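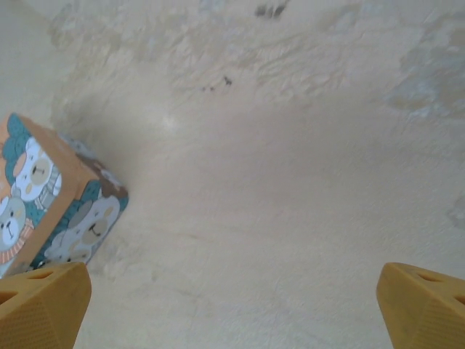

Wrapping a Small Cube-Shaped Gift Box

Gift Services Handbook, Section 4
Plungate Community Store

These instructions apply to all small cube-shaped boxes wrapped at the service desk, including boxes with a printed character or animal pattern. Staff and seasonal helpers should read the whole section before wrapping for a customer. Larger cartons and cylinders are covered in Section 5.

Materials

Wrapping paper, medium weight (stock number 453)
Clear tape, narrow
Double-sided tape (stock number 892)
Flat ribbon, if requested
Scissors
Ruler or cloth tape measure
Soft pencil
Gift tag

Tissue paper is kept in the second drawer and is not charged separately.

Before you begin

Clear the work surface and wipe it down. Grit left on the surface will mark the paper, especially the darker solid colors. Ask the customer whether the price label should be removed, and whether the box contains anything fragile. Do not open a sealed box unless the customer asks you to do so in person.

If the box has a decorative print of its own, ask whether the customer wants it covered. Many customers buying for a young child prefer a ribbon and tag only, in which case go directly to "Ribbon without paper" below.

Measuring the paper

1. Measure one edge of the box. On a true cube all edges are equal, but small cartons are often slightly taller than they are wide, so check a second edge as well. Use the larger figure.

2. Multiply the figure by four and add one inch. This is the length of the sheet.

3. Multiply the figure by two. This is the width of the sheet. A wider sheet produces bulky ends that will not lie flat.

4. Mark both measurements on the back of the paper in light pencil and cut along the lines. For a box measuring three inches on each edge, the sheet will be thirteen inches long and six inches wide.

Wrapping the box

1. Lay the paper face down with the long side running away from you. Set the box upside down on the sheet, centered from left to right, so that the final seam will fall on the bottom.

2. Bring the near end of the paper up and over the box and secure it with a small piece of clear tape.

3. Fold under half an inch at the far end to make a clean edge. Apply double-sided tape inside the fold, draw the paper firmly around the box, and press the seam down.

4. Turn one open end toward you. Push the two side flaps inward against the box and crease them with a fingernail.

5. Fold the upper flap down, then bring the lower flap up over it. The point of the lower flap should reach the upper edge of the box. If it extends past the edge, fold the tip under before taping.

6. Repeat on the other end. Turn the box right side up and run a thumb and forefinger along every edge to sharpen it.

Ribbon without paper

Cut a length of ribbon equal to eight times the edge of the box, plus twenty inches for the bow. Place the middle of the ribbon across the top, cross the two ends underneath, and bring them back up on the remaining sides. Tie firmly, but do not pull so tightly that the corners of the box bend. Tape must not be applied directly to a printed box, as it lifts the ink when removed.

Tags

Write the tag before attaching it. Names are to be copied from the customer's own handwriting wherever possible, including all accent marks. Thread the tag under the knot and leave it face up.

Common problems

Paper tears at a corner: The sheet was drawn too tightly over a sharp edge. Cut a new sheet. Patches are not acceptable on customer orders.

Pattern is crooked: Align the print with one edge of the box before taping the first side.

Questions about this section should be directed to Xuân Ung at the service desk, extension 915. Paper and ribbon are reordered through Sohail Janjua, extension 901.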